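How do I stop the armchair from turning into the closet?
Asked in Home & Living > Laundry and Tidying
1,598 views

I have one nice armchair, pink, very squashy, and I haven't sat in it since November. Every shirt that's been worn once but isn't dirty enough for the hamper ends up on it. Then clean stuff gets dropped on top and I can't tell which is which, so I wash the whole pile again. I've tried a hook on the door (fell off) and a rule about putting things away by 9 pm (lasted two nights). It's a big open room with a concrete floor, so no closet nearby. What do you all do? Cheap please, I could go to 20 bucks or so.
nokbergnights

3 answers

Answer from Bienvenido Villanueva (accepted)

Oh, I know this chair! Mine is pink too, and I swear it calls out to shirts. What worked for me was giving up on the idea that I'd walk all the way to the dresser every time. I do a pickup once a day instead, right before I start dinner, and I start with whatever is biggest and on top, because once the big shirt is gone the rest looks like nothing.

Pick it up by the collar or shoulders and let it hang for a second before you decide. You'll see wrinkles and stains a lot better than when it's in a ball. Sniff test if you must. Worn once and fine goes on a hanger, everything else goes in the wash, and there is no third pile (the third pile is how you got here).

Same room, same blue and white checkered culprit in all of these:
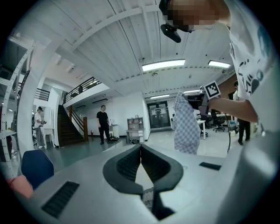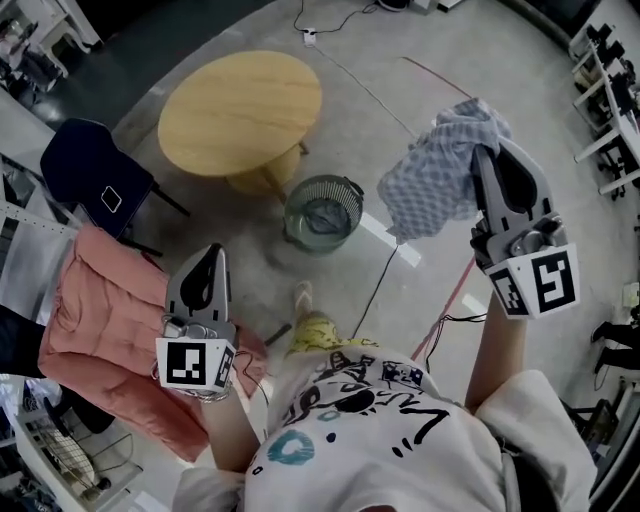
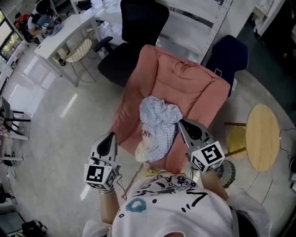
The other thing is to put something by the chair that's easier to throw clothes into than the chair is. I got a tall bin from Petrauskas, the discount place near me, and it was well under your 20. Don't get one with a lid. I had a lid, and guess where the clothes went? On the lid. Also, for the clean-or-not problem, I turn worn shirts inside out when I take them off. It looks a little odd on the hanger but I haven't rewashed a clean one in ages.

If your chair fabric is soft like mine, keep damp towels off it. Ask me how I know.

Answer from Dollby

Get rid of the chair. I did. Now it's on the bed though

Answer from tamsin_k

I'd second the bin, but a freestanding rail is worth it if you've got the floor space. Mine's a Nadurari, secondhand, and it wobbles on the rug but on concrete it ought to be fine. I keep six hangers on it and when they're full I have to do laundry. I would not bother with more hooks unless you can screw into a stud, the sticky ones never held a jacket for me.

Comment from nokbergnights: going to try the inside out thing tonight, and no lid, got it. Is the bin the round kind or square? I've only got a narrow gap between the chair and the wall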